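How Do You Test a Robot Hand?

A robot hand is called a gripper. Most grippers don't look much like your hand. Many have just two fingers that open and close, a bit like kitchen tongs.

There are a lot of different grippers, and people who build robots have to choose one. To do that, they run tests.

Khrystyna-Mariia Tkachuk and Jawad Satti test grippers for a project called Kobzar. They give each gripper the same job: pick up a block and put it in a container. Each gripper gets 200 tries. If one gripper had an easy job and another had a hard one, the scores would not mean much.
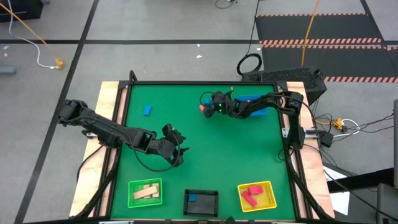 Two robot arms over a green mat, with blocks and containers.

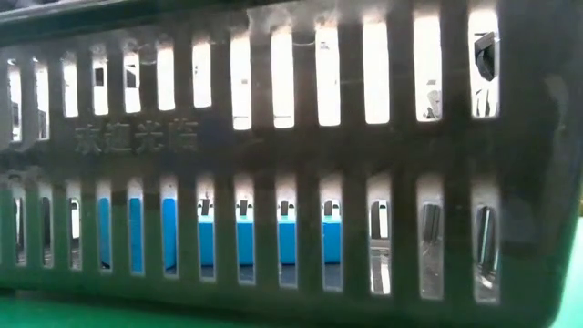
Fingers matter a lot. Wide fingers can hold a block firmly, but they may bump into the block next to it. Thin fingers fit into small spaces, but a block can twist and slip out of them. Soft pads on the tips add grip. Pads also wear down, so they have to be changed.

Cameras matter too. A robot can't grab a block if it doesn't know where the block is. A camera high up sees the whole table, but an arm may get in the way. A camera down low sees the side of things. It may have to look past the wall of a box or through the gaps in it. Bright light can make things harder to see, just as it does for your eyes.

When the tries are finished, the testers add up the scores. They write down the misses as well. Did the gripper close too soon? Did the block slide?

Try it yourself

You will need 10 small things, such as erasers or dried beans, a bowl, kitchen tongs, and two spoons. Move everything into the bowl with the tongs. Then do it again with the spoons, one in each hand. Write down how many you drop each time. Now close one eye and repeat both tests.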